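Plastic baskets for pantry shelves, worth it?

nima_j
Redoing my pantry in November and I can't decide between plastic baskets and wire ones. I've got 2 deep shelves and way too many snack bags!
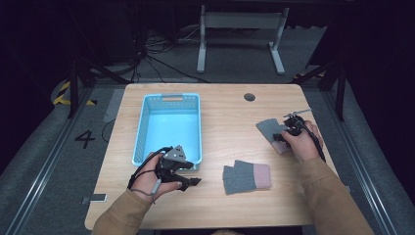
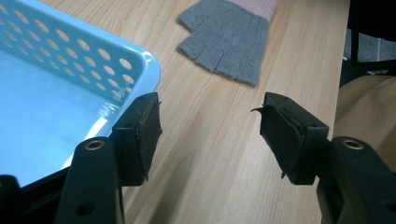 Light blue plastic basket, both pics

buckleyd
Go plastic. Wire leaves lines on bread bags and small stuff falls through.

zahira_p
Disagree, sorry. My plastic ones cracked in one winter. Wire from Kavanagh, 29 bucks a set, still fine.

buckleyd
Was yours in the garage though? Cold kills them.

zahira_p
...yes lol

nima_j
Ok, plastic for snacks, wire for onions then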